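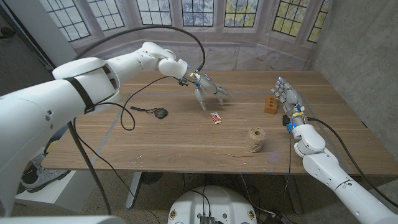
kokik_lefty
Our module project for the Kokik club has finally got moving and I'm so pleased with it! The task is tidying: two arms, one tabletop, every item passed from one hand to the other and then put down inside the taped lines. We do 50 goes per item and log each one. I've started everyone on the little brick with the holes and the red and white box, as they've got proper edges for the fingers to close on. The spool of twine is next and I can't wait (Friday, if the lab's free). Any tips on handovers?

Adugna34
Love this. Go slower on the handover than you think you need to. Our team lost most of a term to the giving hand letting go too early.

odolau_b
Nice project, but I'd leave the twine out. That loose end will get round a finger sooner or later and then you're logging tangles, when what you wanted was grasps. Tape it down at least.

kokik_lefty
But tangles are half the fun! Ebise Tesfamariam, who marks us, wants at least one item that doesn't behave.

odolau_b
Fair enough, though I'd put it in a separate log. Mixing it with the brick will muddle your success rate.

Grolluter
Disagree with odolau_b, keep it in one log and add a column for the item. We had 2 logs last year and they'd drifted apart by September, different headings and everything. Also, what about the flat black disc? Thin round things are horrible to pick up off a table. We got 47 failures before anyone thought of sliding it to the edge first.

kokik_lefty
Ooh, sliding it, yes! Column added, and the disc goes after the twine. Will post the numbers when we've got them.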